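# Hooped-handle kettle

A **hooped-handle kettle** (also *bail kettle* or *overhead-handle kettle*) is a vessel for heating or serving hot water in which the handle passes over the lid instead of projecting from the side or back. The form is used for tea and, in smaller sizes, for brewing directly in the pot. It is commonly sold together with small cups that have no handles.

## Body

The body is usually squat, with the greatest width at or just below mid-height. A low, wide shape keeps the center of gravity close to the table and gives a broad base for heating. Cast iron, enameled steel, stoneware and glass are all used. Outer finishes may be matte or glossy, and the finish alone doesn't identify the material underneath.

## Handle

Handles are either fixed or hinged. A fixed handle is joined to the body at two points on the shoulder and stays upright at all times. A hinged handle, or bail, turns in two lugs and can be laid down against the body for storage or to give access to the lid. 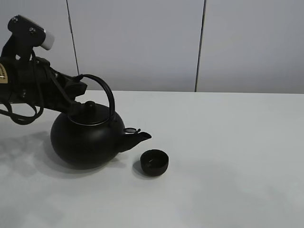

Clearance is the distance between the top of the lid and the underside of the handle. It must leave space for the fingers and allow the lid to be lifted out, either straight up or at a slant. On a nearly spherical kettle the handle is often a thin loop rising in a tall arch, as on the black one shown, where the lid has a small domed knob at its center. Too little clearance brings the hand into the steam. Too much makes the kettle swing when it is carried by a bail.

## Lid and spout

The lid rests on an inner ledge or drops into a collar. Some lids have a vent hole, which lets air in as water leaves and helps keep the flow even. The knob may be cast in one piece with the lid or screwed on.

Spouts are short on most serving kettles and longer on those made for slow pouring. A short tapered spout set low on the body draws from below the surface of the water. Its tip must still stand higher than the fill line, or the kettle will overflow when level. A hinged flap is sometimes fitted at the tip. It holds in heat and keeps out dust, and is pushed open by the water or lifted by hand.

## Cups

Handleless cups are bowl-shaped and are held at the rim and foot. They are filled to below the rim so that the upper edge stays cool enough to touch. The maker Prestora lists a cup of 200 milliliters as the largest in its handleless range.

## Serving surface

Kettles of this type are set down on a level surface that resists heat. Pale, smooth tops show spills clearly but may be marked by hot metal, and a trivet is advised for kettles taken straight from the stove. 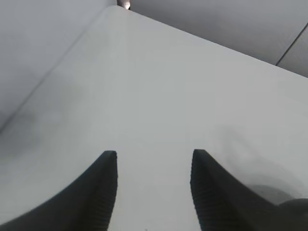 *Pale, matte surface with a rounded corner.*

## Care

Unlined iron is emptied after use and dried with the lid off. Enamel is washed by hand and checked for chips inside the spout. In the Morcombe household guide, Hala Issa gives a soaking time of 30 minutes for light scale, followed by two rinses.

## See also

- Teapot
- Trivet
- Bail handle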